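Visit report: an afternoon with the Malis handling rules

I had been looking forward to this one for months, and it was better than I expected. Malis opened its demonstration rooms in Festimton to our members for one afternoon in August, and the subject was rules. Yes, rules! Anyone who has tried to get a dozen people to pick up the same carrot in the same way will know why a room full of adults leaned in to hear somebody read from a binder.

Some background for members who missed the spring newsletter. Malis records people doing simple jobs with hand-held grippers, and the recordings are used to teach robot arms to do those jobs. The company wrote its own rulebook for this, known in the building as the Coker sheet after the street where the first office was. It started out as one page taped to a door. The version we were given runs to 156 numbered rules, with a short index that I have already worn out at the fold.

We began with coffee at half past one, then a safety talk (fire exits, where to leave bags, don't stand behind someone who is wearing a backpack and walking backward). After that we were free to wander between the two rooms and watch, provided we followed rule 9, the visitor rule: stay quiet during a take, and if you need to cross the floor, wait for the call of "clear." I liked that call. It is short, everybody uses it, and by three o'clock our own members were using it at the coffee urn.

Most of my time went on the food handling tasks, where the grip rules get their hardest workout. A carrot tapers, so the sheet asks for contact on two opposite sides and a pause once the jaws have closed. A hot dog is a different problem altogether and has a page to itself.

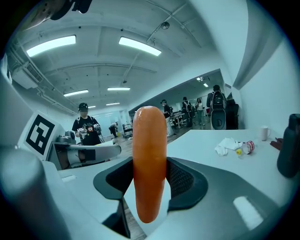

A carrot held upright between the jaws. 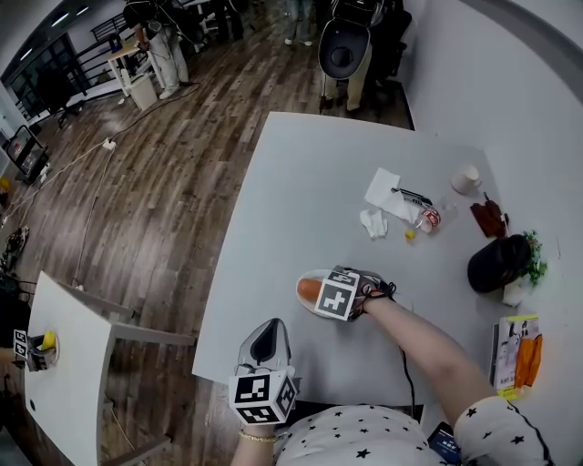
Hot dog and plate, with a gripper in each of the operator's hands.

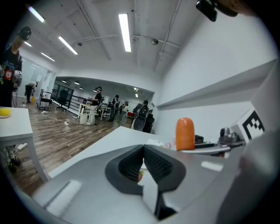
Filed by the visits editor
Festimton Automation Circle | Member visits | August

Back to that hot dog page. The operator is asked to approach slowly, close until the item is held, and stop there. Squeezing harder "to be sure" is the most common fault in new people, our guide said, and the one the reviewers are quickest to send back. If the item slips, you don't chase it across the plate. You open the jaws, back off to the starting height, say "slip" out loud and go again, and the failed try stays in the recording with a tag on it. I thought this was terrific. In my own shop we used to throw away the failed tries, and I came home wondering how much good material we had put in the trash.

The marker rules take up a whole section and I could have listened to that part twice. The black-and-white square patterns on the tools and on the boards tell the software where things are, so the sheet treats them about the way a machinist treats a gauge. No fingers on the printed faces. Wipe with a dry cloth at the start of a session. If a corner lifts or a face gets scratched, the whole cube is swapped, and you write the time of the swap in the log. A member asked whether you could press the corner back down with tape, and the answer came very fast: no tape, ever, shiny tape least of all. I wrote that one down in capitals.

Then there is the table. I had assumed a recording table would have to be bare, and I was wrong. The sheet wants ordinary clutter on it, a cup or a bottle or a crumpled napkin, so that whatever learns from the recordings doesn't get used to a perfect world. But the clutter has rules too! It is set out before the take, it stays where it is until the take is over, and the operator may only touch what the task card names. Between takes somebody moves a few things. There is a lovely line in the sheet that says "move it as a person would, then leave it alone," and I saw one of our members copy it onto the back of his hand.

People in the background get more thought than I expected. Both rooms are busy, with several people working at once, and the tool cameras take in a lot of room. Everyone who comes through the door signs the consent form (we did as well), and the form says in plain words what is kept and for how long. It fits on one side of paper. There is a box you can tick to have your face blurred, and the front desk told us that ticking it is never questioned. Screens and papers with names on them go into a drawer before recording starts. I'd urge any member who runs a camera in a shared workshop to ask Malis for a copy, and they said they were happy to pass it along.

After the break we had a short talk on the review process, in a corner with good chairs. A take is looked at by two reviewers who don't see each other's notes. If they agree, it is filed. If they don't, it goes to a third person, and the reason for the split is written up so the rule can be made clearer. This spring they re-read 2680 takes that way and changed the wording of a good many rules afterward. What struck me was how cheerful they were about it. A disagreement is treated as a fault in the sheet first. The example they gave was the word "release." Half the team took it to mean opening the jaws, the other half thought it meant the jaws were open and the tool had moved away. The sheet now says "open" and "leave" and the word "release" is gone.

The limits on working time were news to me. Nobody holds the tools for longer than the card says, and the card is set by the job, with shorter turns for anything done at arm's length. I tried one of the spare grippers for a few minutes and my wrist had opinions about it by the end – a two-handed task must be real work. Operators can call a stop at any point without giving a reason, and the stop is logged in the same way as a lunch break. One of our members, who has spent years on assembly lines, said she would have given a lot for that rule.

I did come away with questions. The floor cables could use a page of their own. There is a single line on them at present, asking people to keep the walking route between the rooms in mind, and with people going back and forth all afternoon I'd want something firmer. I'd also like to see the sheet say who is allowed to change it. At the moment anyone may pencil in a suggestion, and the Onyshchenko project, which uses the same rooms in the mornings, keeps a slightly different copy. Our hosts knew about both points before we raised them. The two copies are supposed to be merged in the fall, and we have been promised a look at the result.

A few practical notes if you want to go on the second visit. Wear shoes you can stand in. Parking behind the building fills up by one o'clock, but the bus stops right outside. Bring a notebook, since phones go in the lockers unless you have asked for permission to take pictures. The coffee is good and the cookies went quickly.

Copies of the consent form and the marker section are in the gray folder at the clubhouse. Please put them back in the folder when you have read them, the last set went missing. Anyone interested in drafting a short handling sheet for our own workshop can sign the list by the door, and I have already put my name at the top of it.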